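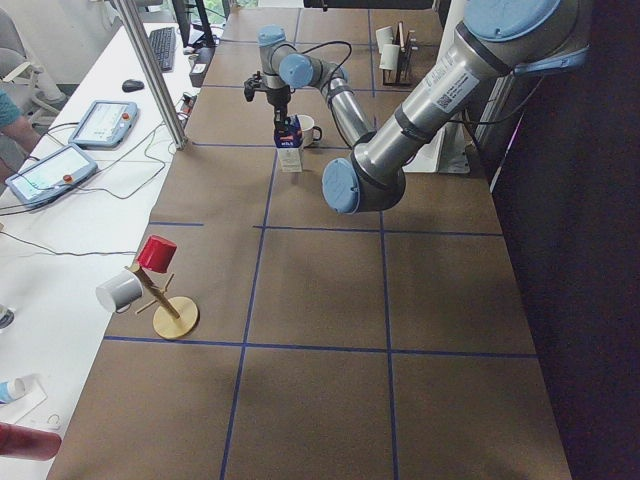
Figure 1. The covered table with the mug tree in front and the rack at the far end.

Mug Storage for a Shared Kitchen: Project Report
Valdemar Ravn
July 23, 2023

1. Background

The kitchen on our floor has one cabinet for cups. Students stack them two and three high, and the handles catch on each other when somebody takes one out. In April I started keeping a list of chipped and broken mugs. By the end of the term the list had 48 entries, most of them chips on the rim or near the handle.

My project compared two ways of keeping mugs outside the cabinet: a wooden mug tree and a metal rack. I wanted to know which one people could load and unload with fewer bumps, and which one took less care to use.

2. Table setup

I covered a long work table with brown paper and divided it into large rectangles with dark blue tape. The paper made it easy to mark where an item stood before a trial. The tape gave me a simple way to write down positions, and I could put the tree and the rack back in their places each morning. The tree stood toward the front and the rack near the back.

The mug tree has a round base of light wood and a slanted post with short pegs. The rack is dark metal. In Figure 1 it is holding two white cups, one higher and one lower. The tree has a white mug on a low peg and a red cup upside down on top of the post.

3. Procedure

Each trial started with the mugs standing on the paper. The person put them on the tree or the rack, waited for me to check them, and took them off again. I wrote down every time a mug touched another mug, slipped, or had to be tried a second time. I ran 99 trials on the tree and the same number on the rack. Mugs came from the kitchen, so they were not a matched set. I left out travel mugs with lids.

4. Results

The tree had more second tries. The opening of the handle has to line up with the peg, and with a thick handle the fit is tight. The low pegs were the hardest to reach once the upper ones were full. Using the top of the post for an upside-down cup was quick, but I counted it separately because the tree was not designed for it.

The rack was faster to load. Its main problem was order: when the front place was filled first, people bumped that cup while reaching to the back. Filling the back first fixed most of this.

In all, I recorded 353 contacts and slips. The rack had the smaller share. No mug was broken in any trial.

5. Problems

The paper wrinkled under the base of the tree and I had to smooth it down between sessions. I also changed the wording on my score sheet after the first 3 sessions, so "slip" and "second try" are mixed together in those early notes. I repeated one session but did not have time for the others.

6. Recommendation

I recommend the rack for the shared kitchen, with a note asking people to fill the back first. The tree would work for a smaller group whose mugs have wide handles. A next step would be to try both on the kitchen counter for a full term and continue the list of chipped mugs.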